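Aus der Werkstattküche: Trichter, Schüsseln und der lange Tisch

Seit Mittwoch, 6. Juni, ist der Umzug der Abfüllecke in den hinteren Raum abgeschlossen. Wer in den letzten Tagen bei uns im Haus Camenzind war, hat die Kartons im Flur gesehen. Sie sind jetzt weg, bis auf zwei mit Deckeln, die zu keinem unserer Gläser passen. Diese stehen neben der Garderobe und dürfen mitgenommen werden.

Der hintere Raum hat Teppichboden. Das war der wichtigste Einwand gegen den Umzug, und er bleibt bestehen. Flüssiges wird deshalb weiterhin vorne in der Küche abgefüllt, wo Fliesen liegen und der Ausguss in Reichweite ist. Hinten geht es nur um trockene Ware: Salz, Gewürze, Tee, Hülsenfrüchte, Saatgut aus dem Garten. Aurora Aguiar hat im November eine Runde lang ausprobiert, wie sich das mit Linsen verhält. Was auf den Boden fällt, lässt sich absaugen. Bei Mohn dauert es länger.

Neu ist die Ordnung auf dem Tisch. Bisher standen dort Schüsseln, Dosen und Waage durcheinander, und wer anfangen wollte, musste zuerst räumen. Ab sofort gilt: Auf der weißen Platte liegt nur, was gerade gebraucht wird. Alles andere kommt in das Regal links von der Tür. Die Fächer sind von oben nach unten beschriftet mit Trichter, Schüsseln, Schachteln, Etiketten, Sonstiges. Das unterste Fach soll möglichst leer bleiben. Im Moment ist es voll.

Zu den Trichtern haben uns mehrere Fragen erreicht. Wir haben die alten aus Blech aussortiert, weil sie an der Naht Rost angesetzt hatten. Die schmalen taugen für Pfeffer und feines Salz, für Bohnen und Kichererbsen sind sie zu eng. Wer Kichererbsen abfüllt, nimmt den Einsatz mit dem breiten Hals, der bei den Schöpfkellen hängt. Nach Gebrauch wird der Trichter ausgewischt und in eine Schüssel gelegt, damit er nicht vom Tisch rollt. Gespült wird nur nach Paprika, Kurkuma und allem, was stark riecht. Nach dem Spülen bitte über Nacht trocknen lassen und erst am nächsten Tag ins Fach räumen. Im Frühjahr ist uns ein Glas Salz verklumpt, und das lag an einem feuchten Trichter.

Die kleinen Schachteln sind ebenfalls eingetroffen. Rosário Neves hat 900 Stück bestellt, davon wurden bis jetzt 265 verbraucht, die meisten für die Teemischungen vom Frühlingsmarkt in Wostgate. Die Schachteln kommen flach und müssen gefaltet werden. Das ist am Anfang etwas mühsam, nach der zehnten geht es von selbst. Zuerst alle Kanten vorknicken, dann den Boden schließen, zuletzt die Lasche am Deckel. Wenn der Boden nicht hält, ist meistens die schmale Seite nach außen gerutscht. Bitte keinen Klebstreifen verwenden, das sieht unschön aus und reißt beim Öffnen die Oberfläche mit ab. Beschädigte Schachteln gehen ins Altpapier und nicht zurück auf den Stapel.

Etiketten gibt es in zwei Größen. Die großen sind für Gläser, die kleinen für Schachteln. Auf jedes Etikett gehören Inhalt, Abfülldatum und Kürzel. Im letzten Quartal fehlte das Datum so oft, dass wir einen Teil der Kräuter nicht mehr zuordnen konnten. Sie sind inzwischen in der Küche aufgebraucht worden – geschadet hat es niemandem, verkaufen konnten wir sie aber nicht.

Die Waage bleibt vorerst in der Küche. Eine zweite für den hinteren Raum haben wir uns bei Hemero angesehen, das Modell war uns zu groß für den Tisch. Bis etwas Passendes gefunden ist, wird vorne gewogen und hinten verpackt. Zum Tragen nimmt man am besten die flachen Schüsseln mit breitem Rand, die lassen sich mit beiden Händen gut fassen. Die tiefen sind für den Teig da und sollen bei den Backsachen bleiben.

Die nächsten Abfülltermine hängen wie gewohnt an der Tür. Es geht mit Kamille und Zitronenmelisse weiter, danach folgt das Saatgut für den Tauschtisch. Wer helfen möchte, trägt sich in die Liste ein oder meldet sich unter der Durchwahl 661. Vorkenntnisse sind nicht nötig. Schürzen sind vorhanden, eigene Gläser können mitgebracht werden, sofern sie sauber sind und einen dichten Deckel haben.

Noch gesucht: eine Ablage für die Kellen, ein Handfeger mit weichen Borsten und ein Deckel für die große Teedose. Der alte ist seit dem Umzug verschwunden und liegt vermutlich in einem der Fächer. Wer ihn findet, legt ihn bitte auf die Fensterbank in der Küche.
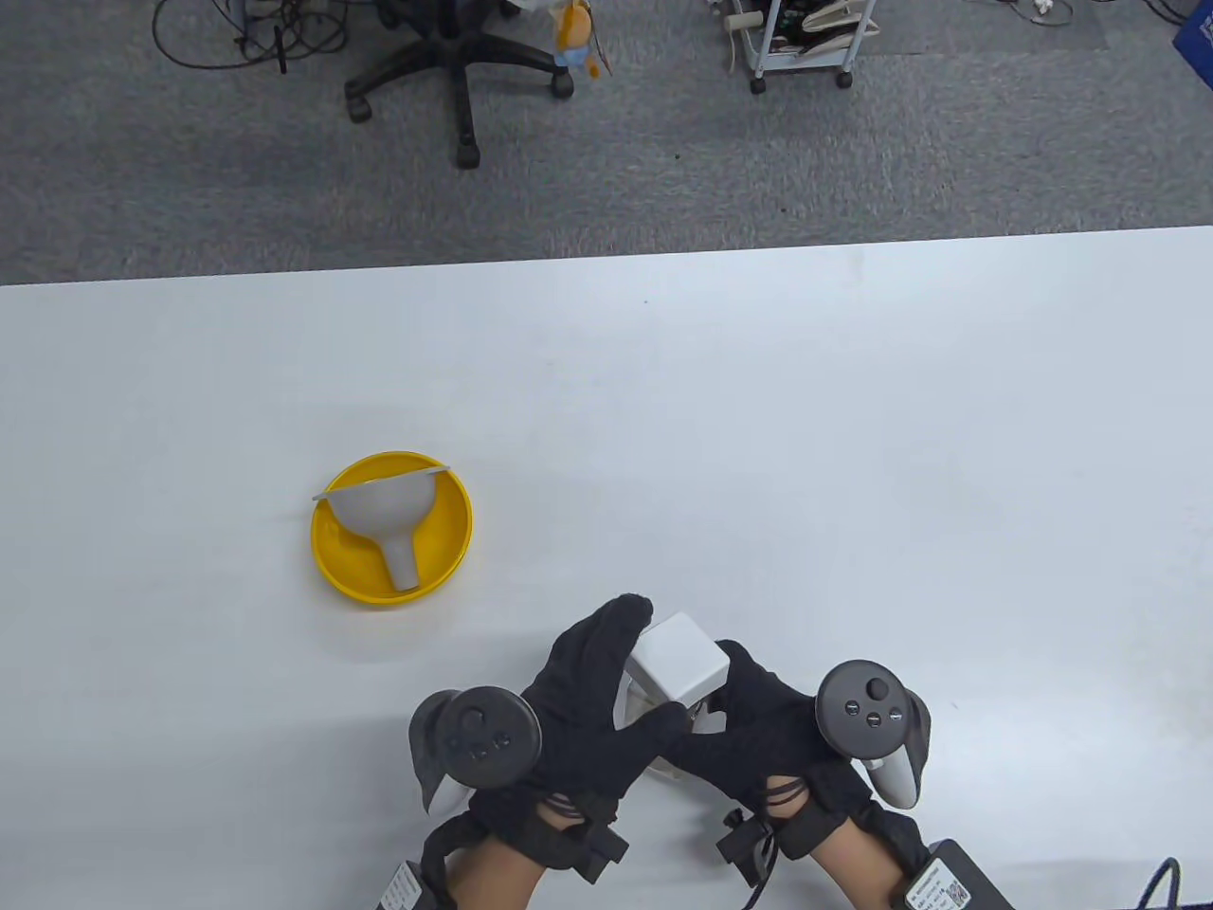

Gelbe Schüssel mit Trichter und eine der kleinen weißen Schachteln in zwei Händen über dem Tisch im hinteren Raum.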